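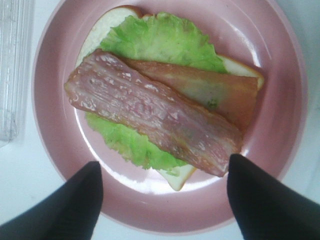
An open-faced sandwich on white bread, served on a pink plate.

Brastmont's public library will open a lunch counter on its ground floor in March, taking over the former periodicals room. The counter will be run by Flerkora, a small catering firm that already operates a coffee stand at the Wemwood bus station.

The menu will be short at first, with soup, salads and 5 kinds of sandwiches. Hours will be 11 a.m. to 2 p.m. on weekdays. Flerkora has signed a lease for two years and will pay the library a monthly rent.

The library asked card holders last fall what they wanted done with the room. Of the 183 people who answered, most picked food over more computer desks or a meeting space. Newspapers and magazines have moved upstairs next to the local history shelves.
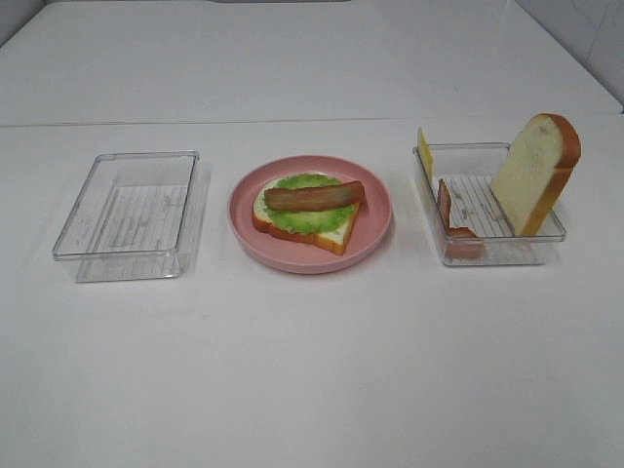

Open-faced sandwich between two clear plastic containers.

Work on the room includes a new sink, better lighting and seven tables. The side door on Valente Street will be unlocked during lunch so that people can come in without passing through the reading area. Food will stay off limits on the upper floors, but drinks with lids are allowed.
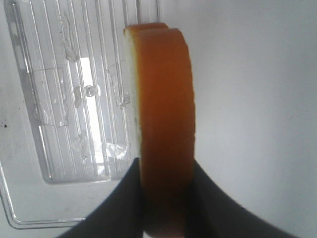
Do you need a library card to eat at the counter?
Anyone can buy lunch there, with or without a card. Cash and debit cards will both be accepted.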